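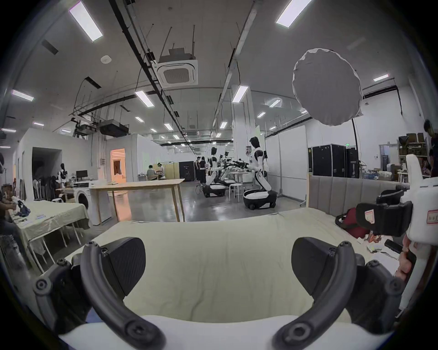 Monday, 25 February 2019

The morning was given over to the accounts of the residents' association, which had been promised to the members by the end of the month. Ms. Ebihara delivered the final receipts at nine. The balance for the garden fund stands at 368 dollars, a smaller sum than was forecast in November, and the difference is explained by the repair of the rear gate. I have entered the repair under maintenance, where it belongs, and have written to Mr. Nagano to tell him so. He had asked that it be charged to the garden, on the ground that the gate opens onto it. By the same reasoning the roof could be charged to the weather.

Mr. Yagi called before lunch on the matter of the Trikville bus. The operator proposes to end the evening service at the close of the spring timetable, and he wishes the association to object. I agreed to draft the letter. I used the 66 from Trikville for many years when I was employed at the records office, and I remember how full it was at six o'clock. Whether it is full now I cannot say, and the letter will have to be written with care on that point. Mr. Yagi would like strong language. I have offered him plain language and a copy of our petition, and he went away tolerably satisfied.

Lunch was soup and the end of the bread. I read the newspaper until one and found nothing in it on the bus.

In the afternoon I returned to the question of household linen, which has been postponed since the new year. The cupboard holds a good deal that is no longer fit for guests, and my niece Hiyori Kaneko is expected with her family in the spring. It was decided that the older cotton sheets should be cut down for dust covers and that the flannel should be kept one more winter. The pillowcases were sorted by size. Two of the embroidered ones, made by my mother, were put back in tissue and will not be used by anyone under the age of 15. 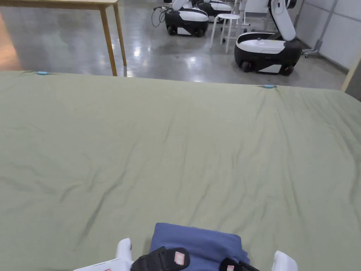

I remain of the opinion that a sheet ought to be bought one size larger than the shop advises. My mother held firmly to this rule, and I have departed from it only once, with a set from Kirau that shrank in the first wash and has been a trial ever since. Ms. Sugiyama recommends a heavier weave and has offered to bring samples when she next comes into town. I accepted with thanks. She was for a long period a buyer of fabrics at Yoshida, and her judgment in these matters is better than mine.

At four I walked to the post office with the letter to Mr. Nagano and a parcel for Hiyori, containing the children's books she asked for and a jar of plum jam. The clerk required the parcel to be wrapped again — the string, it appears, is no longer permitted — and charged me for the tape. The wind had risen by the time I came out. The plum tree at the corner of the square is in bud, earlier than last year by my own record.

The evening was quiet. I wrote two pages of the bus letter and struck out one of them. Ms. Ebihara telephoned at eight to say that she had found a further receipt, for 15 dollars, in the pocket of her winter coat. The accounts will therefore be opened again tomorrow and the balance corrected. I thanked her, although not perhaps as warmly as I should have done.

To be done this week: the letter, in fair copy, to Mr. Yagi; the tap in the upstairs bathroom; a reply to Jollow regarding the late magazine; new string, for domestic use only. Retired at ten.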